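Jikau Market Stall Display Crate, Large
Sold by the Tranton Makers' Shop, Stundham

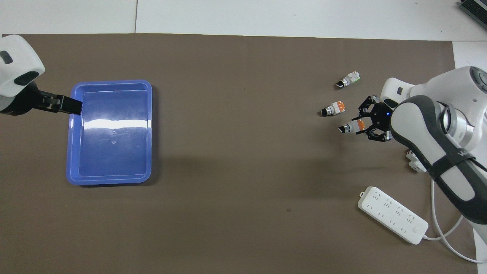
Faraji Minja writes that two of the large crates took a full table of stoneware through a Sunday market, and that the only change worth making would be a deeper hand slot, as the present one is tight with gloves on. The hand slot was deepened in October. Crates sold before then have the shallower slot and are otherwise the same.

Product details

The Jikau crate is a slatted display and carrying box for people who sell handmade goods from a table. It is made in Stundham from reclaimed pallet softwood, planed on the outer faces and left sawn on the inner ones. Boards are sorted by thickness before cutting, so the sides of any one crate match. Colour varies from crate to crate and cannot be chosen.

Joints are glued and screwed. The screws are countersunk and can be taken out with an ordinary cross-head screwdriver if a slat needs replacing. Spare slats are sold singly, undrilled.

Length: 77 cm
Depth: 31 cm
Finish: clear water-based wax, two coats
Hand slots: one at each end
Feet: cork, glued
Assembly: supplied assembled

The crate can stand upright as a shelf unit or lie flat as an open box. When used upright, it should be placed on a level table with the cork feet to the back. Two may be stacked in this position using the joining pegs supplied. Stacking three is not recommended, whatever the weight of the goods.

Shelf insert

A single removable shelf is available. It rests on battens fixed inside the crate and can be set at either of two heights. The lower setting suits mugs and small bowls; the upper leaves room for candles, bottles and folded textiles. The insert does not fit the small crate or any crate from the earlier Chege range, which had no battens.

Lining

Goods that mark easily should be lined. The inner faces are sawn timber and will catch on loose knitwear and fine scarves. A cut-to-size wool felt liner is stocked in grey and undyed. It is held by press studs and may be sponged clean. It should not be machine washed, as the felt shrinks and the studs no longer line up.

Care

Wipe with a damp cloth and dry before stacking. Do not leave the crate standing in wet grass. The wax wears first at the hand slots and can be renewed with any clear furniture wax; the original coats do not need to be stripped. Small splits along the grain at the board ends are normal in reclaimed softwood and do not affect strength unless they reach a screw. If one does, the slat should be replaced.

Printing and branding

A shop name or maker's mark can be burned into one long side. Artwork should be a single-colour file at 300 dpi or better. Fine script does not burn cleanly across knots, and Mutua Mfaume, who cuts the stamps, will return artwork that he considers too light. Branded crates are made to order and cannot be exchanged.

Collection and delivery

Unbranded crates can be collected from the shop during opening hours. Please bring a blanket if the crate is going on a car seat. Delivery in Stundham is by van and is charged per trip, so it costs the same for one crate as for several. Elsewhere, crates are sent by courier in reused cardboard.

Returns

Unused crates may be returned in person or by courier for a refund of the purchase price. Crates that have been drilled, painted or waxed by the buyer are not accepted.

Related items

Jikau crate, small
Shelf insert, large
Felt liner, grey or undyed
Joining pegs, pack of 2
Replacement slat, undrilled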